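Murnik table-tidying study: frequently asked questions

What did you set out to find?
Whether a policy trained on hand-held gripper demonstrations copes better with real household mess than with the polite sort we lay out in the lab at Tristthorpe. Wagner Lopes argued that it would. He has been unbearable since May.

How much data did you use?
We trained on 400 demonstrations and held back 60 for testing. A typical starting point has wrappers, crumpled paper and a small box or two, all within reach of one another.
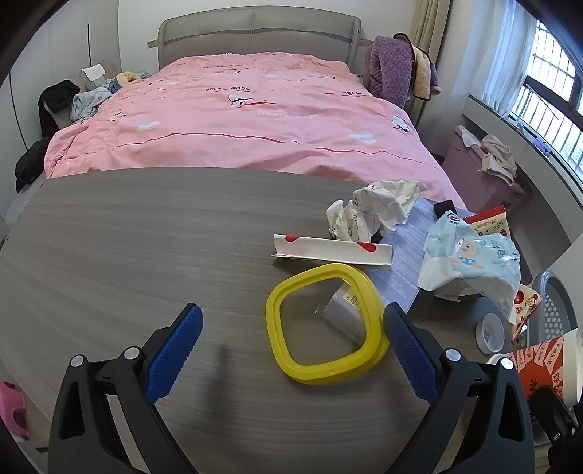
Jaws open over a yellow plastic ring, with assorted wrappers to the right.

Why bedrooms?
Homes are where the rubbish is. Our earlier Arboleda set used bare desks, and the policy learned mostly that desks are flat.

Does a second gripper help?
Yes, on soft items. Boxes can usually be managed with one hand, but a limp packet tends to slide away when pushed from a single side.

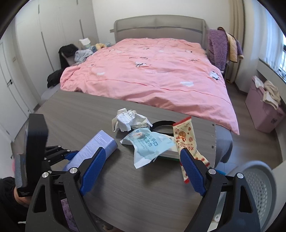

Training on both hands together took 110 hours, against 60 for one, and we think the extra was worth it. Hjalti Lund, who paid for the computing, is still thinking.

What does it get wrong?
Crumpled paper, chiefly. It also treats anything shiny as urgent. Of the 5 failure types in our report, three involve wrappers.

Can I have the data?
The Wellatau release will include the demonstrations and the training code. The code has comments — some of them are even about the code.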